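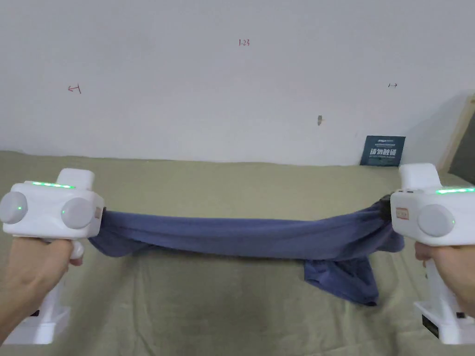 Blue cloth held between both hand-held grippers, folding station.

Stirwood site — station check for the hand-held gripper folding study
Checked 21 November 2020 against the Trokora protocol, second issue

1. Grippers powered, lights showing: PASS
Green on both. The protocol treats a green light as proof that a gripper is recording. I would like to see that tested before anyone relies on it.

2. Grip on cloth, both sides: PASS WITH COMMENT
Cloth held at each end, top edge fairly taut, a good deal more gathered at the right jaw than at the left. The form has one box for "held" and no box for how much fabric is in the jaw. Two very different grips would get the same tick.

3. Cloth clear of the surface: COMMENT
The loose part hangs nearly to the green cover. The protocol says "clear" and gives no distance. Please give one.

4. Hands placed as shown in the training sheet: PASS
Fingers near the trigger, wrists free. No view offered on comfort over a long session. Prokside were asked for their notes in April and none have come.

5. Wall marks legible: PASS WITH COMMENT
Small, thin, and easy to miss. If they matter to the method, write down what they are for. 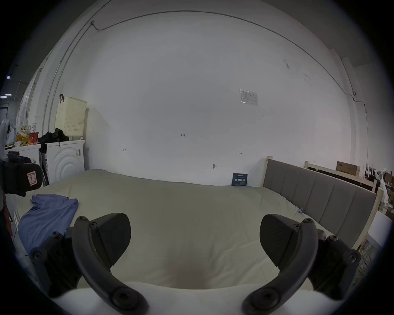
Issue 2 / Page 6

6. Finger pads and fixings: PASS
Textured pads on both fingers, three screws visible on each bracket. Tightness was checked by hand. Nobody on site had a torque figure.

7. Area around the bed: COMMENT
Washing machine with a tall laundry basket on it, snack packets on the white appliance beside it, stacked boxes in the far corner. None of this is a hazard where it stands. The write-up, however, calls the setting "controlled", and I would drop that word.

8. Cables: PASS
Grey cable runs along the top of the wall, well out of reach.

9. Results sheet: NOT ACCEPTED
The sheet claims 81 per cent of 335 folds were good enough to train on. "Good enough" was decided by the same people who did the folding. Caldeira re-marked a batch of 46 without seeing the first scores, and the two sets do not agree well — the sheet leaves this out. Add both sets of marks and say who gave them.

Open items: 2, 3, 5, 7, 9. Item 9 must be closed before the figure is quoted anywhere else.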